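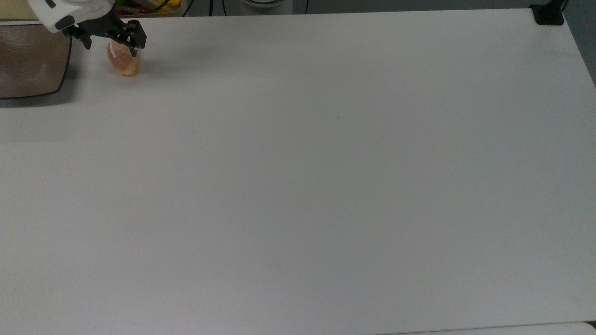 4.3 Grip failures on small food items

Plallitano · Grolwood report series · September

Of the 3000 grasp attempts logged on the Plallitano cell, 77 ended in what we class as a silent drop: the controller reported a held object, the arm moved off, and the item was left behind or fell on the way to the tray. Failures that the controller caught by itself are treated in Section 4.2 and are left out of these totals.

Figure 4. The work area at the Plallitano cell, with the parallel gripper over a small rounded food item. The fingers are open.

Silent drops were not spread evenly over the object set. Small soft items, mainly bread and pastry pieces and their stand-ins, account for 58 of the 77. The rest came from thin packaging and from one batch of items with a loose outer wrap. Hard objects of the same size gave no silent drops at all.

The cause was found in the hold check. After closing, the controller compares finger position with the commanded position and reads the motor current. If the fingers stop short of fully closed and the current is above a fixed limit, the object is marked as held. The limit had been set on hard blocks during setup at Clolwood and was carried over unchanged. A soft item pushes back for a moment when it is first squeezed, which is enough to pass the check, and then gives way as the arm speeds up. By that time the check is no longer running.

A second fault made the first one harder to see. The wait between finger contact and the current reading was meant to be 200 ms, but a change to the motion script started the timer at the close command instead. On wide objects the difference is small in practice. On narrow ones the fingers travel farther, and the reading was sometimes taken while they were still moving. Friction in the drive then added to the current and the object was passed as held.

We made two changes. The timer now starts when finger speed falls below a threshold, and the hold check is repeated during the lift and again before the arm leaves the area above the table. If either repeat fails, the arm stops and lowers to its last height before opening. We did not raise the closing force. Early trials with more force marked the softer items, and the guard setting on the cell limits force for the safety of people reaching in to reset objects — a limit we had no wish to move.

The repeat checks add time to each cycle, and they do not help when an item slips slowly during a long transfer. The Wu fingertip pads, which carry their own pressure sensing, may cover that case. They were not fitted during the work reported here, and we make no claim about them beyond the bench results in Section 5.

2 shares · 0 comments

Related items
Timer faults in scripted motion: notes from the Clolwood setup
Wu fingertip pads: bench results
Force limits and manual reset at shared work cells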